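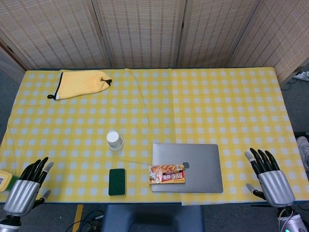
Part 3: Setting Up Your Work Corner

If you've made it through Parts 1 and 2, you've picked your spot and measured it (and hopefully measured it twice, like I begged you to). Now comes the part I enjoy most, which is turning a table into a place where you can get something done and then have a snack. I've set up this corner in three different apartments, and the steps below are the order I've settled on.

You'll need: a table, a tablecloth, a folding divider, a soft microfiber cloth, a kitchen sponge, a few paper cups and whatever you work on. Mine is a laptop. I'm also very much in favor of a box of something baked.

3.1 Standing up the divider

1. Pull the table away from the wall first. You want enough room behind it to walk through sideways without sucking in your stomach.

2. Carry the divider in folded and stand it on its feet before you open it. My old Stivine one went over on me when I tried to unfold it lying down and then lift, and it took a lamp with it.

3. Open the panels a little at a time, working from the middle out. Zigzag them gently. A divider pulled out flat looks wonderful for a minute or two and then falls on somebody.

4. Bring the end panels in toward you so they wrap the table a bit. I like a woven one for this. It cuts out the view of the rest of the room and still lets some air and light through, so you don't feel like you're working in a closet.

5. Give the top a light push with one finger. If it rocks, angle the panels more and try again.

CAUTION: Keep the divider clear of heaters, candles and anything else that gets hot. If you have small kids or a big dog, tie one end panel to something heavy.

3.2 Laying the cloth

1. Wipe the bare table and let it dry all the way. I rushed this once and trapped a damp patch that I found a week later. Yuck.

2. Center the cloth. Gingham is a huge help here, because you can line up a row of checks with the table edge and see right away if you've gone crooked! Mine is yellow and white and I would marry it if I could.

3. Smooth from the center out with flat hands. Small wrinkles are fine and will mostly relax by themselves. Faustine Aubert, who wrote the first version of this guide with me, irons hers on the table through a towel, and I have never once had the energy.

4. Check the front drop. It should hang down enough to look finished but stay clear of your chair legs.

CAUTION: If your cloth slides, don't load the table yet. Put a grip mat underneath. One tug on a loose cloth and everything on it is coming with you.

3.3 Putting things in their places

1. Laptop first. Set it down closed, on the right or left depending on which hand you favor, with the hinge toward the back so it opens facing you.

2. Put the microfiber cloth at the back of the table, folded. It's for the screen and the lid and nothing else. Keep it well away from the sponge, or sooner or later you'll grab the wrong one.

3. Paper cups go upside down until you want them. Keeps the dust out, and you can tell at a glance which one is unused.

4. The sponge is for crumbs and rings on the cloth. Use the soft side, barely damp, and dab. Save the scouring side for dishes, it will rough up the weave in no time (ask me about my blue tablecloth, or please don't).

CAUTION: Never use the kitchen sponge on a laptop, not even the soft side. Scratches don't buff out, and water gets in places you can't reach.

NOTE: Snack boxes are welcome on the table, but move them off the laptop before you open the lid. I park mine there constantly, so I say this with love.

3.4 Closing up for the day

1. Shut the laptop and unplug it.

2. Shake the tablecloth outside if it needs it. For plain crumbs, brush them into your hand and skip the whole production.

3. Rinse the sponge, squeeze it hard and let it dry standing on its edge by the sink.

4. Fold the divider if you need the floor space. If you don't, leave it up! Mine stayed open all of March and the room was nicer for it.

NOTE: Wash the microfiber cloth on its own or with other microfiber, no fabric softener. Softener leaves a film, and then you're just moving smears from one side of the screen to the other.

Part 4 covers lamps and cords. Have an extension cord handy before you start it, and check that it reaches the outlet with the divider standing.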